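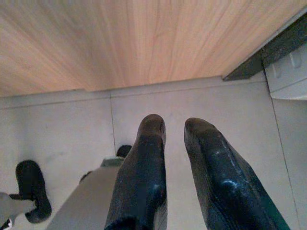
Brake pedal goes soft after pad change
Posted by Brendan Coughlan, October 18, 2021

I put new front pads on my hatchback over the weekend. Pushed the pistons back with a clamp, greased the slide pins, put everything together and pumped the pedal until it got firm. It was fine in the driveway. Now the first press of the day goes down further than it used to, and the second press is normal. No puddles under the car and the fluid is at the max line. I didn't open any lines or the bleeder. The rotors are the old ones and they have a small lip on the outside. Car has 60 thousand miles on it. The shop in Tundcombe wants to sell me a master cylinder and I'd like to rule out the cheap stuff first.

Hiyori Wada
Did you bed the pads in? Mine felt odd for a week and then it went away. I would just drive it.

Helmut Weidemann
I would not just drive it. A pedal that drops on the first press and comes back on the second needs to be looked at before the car goes on the road again.

Start with the pads. Take the wheels off and check that each pad sits flat in the bracket and slides by hand. If the new pad is catching on the lip of the old rotor, it touches at an angle and the pedal has to travel further to press it flat. Check that the clips are fully seated too. I have seen one bent under the pad ear, and it gave the same complaint.

Next, spin the hub and look for rotor wobble. Rust between the hub and rotor will do it. The wobble pushes the pistons back as you drive, so the next press is long.

If all that is good, bleed the brakes, all four corners, in the order your manual gives. Old fluid should come out every couple of years anyway. Master cylinder is last on my list. The usual test is to hold steady pressure with the engine running. If the pedal slowly sinks and there are no leaks, then the shop may be right.

Kanako Shibata
Same thing on my wagon last February. It was the rear drums, way out of adjustment, nothing to do with the front pads. Do you have drums in back?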